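Robot Learning from Demonstration
Notes for Unit 4: Gathering Examples
Ruby-Lee Lowther, August 2021

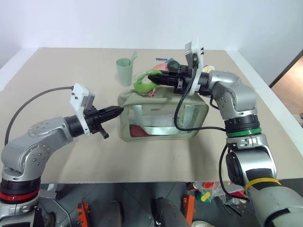 Last unit ended with the cheerful claim that a policy is only as good as the examples it copies. This unit is where you pay for that claim, mostly with your shoulders.

4.1 What counts as an episode

An episode is one attempt at one task, from the start pose to the stop key. It contains the joint positions of both arms, the gripper openings, the camera streams and a task sentence. If you scratch your nose halfway through and the arms hang in the air, that is in the episode too, and the policy will learn to pause thoughtfully over the pouch for no reason. We had one that did this for most of March. Visitors thought it was planning.

4.2 Why pouches

Rigid blocks are pleasant and teach you very little. A soft pouch sags, the zipper wanders, and the clear plastic sides let the camera see things the grippers can't get at. It also forces the two arms to share the work: one steadies, one reaches. Students who control both arms with their favorite hand will be found out in the first five minutes.

4.3 How many

The Tapia set, which you will use in Lab 4, has 1629 recorded episodes. After review, 1000 went to training. The other 629 include dropped items, late stops, and a long run in which the operator had the left and right leaders swapped and pressed on with great courage.

Do not conclude that more is always better. Huia Henare trained one policy on 643 episodes from three careful operators and another on the full unreviewed pile. The smaller set won on every task except "close the zipper," where both policies scored zero and could be called tied.

4.4 Variety, and how to fake it badly

Move the pouch between episodes. Turn it. Change what is inside and what sticks out of the top. Leave a few unrelated things on the table so the policy learns to ignore them. Sliding the pouch half an inch and writing "new layout" in the log fools the log and nothing else.

4.5 Failures and recoveries

Keep a fumble if you recovered from it in the same episode. The policy will fumble as well, and it needs to have seen a way back. Throw out a fumble that ends with you reaching in by hand. The robot has no third arm to copy that with.

For Lab 4

Each pair records 30 episodes in Volby and tags them before leaving. Use the task sentence exactly as printed on the lab sheet. "Get stuff out of bag" was submitted last year and is not a task sentence.

Read the Volby logging guide, sections 1 and 2, beforehand. Section 3 describes a feature that was removed.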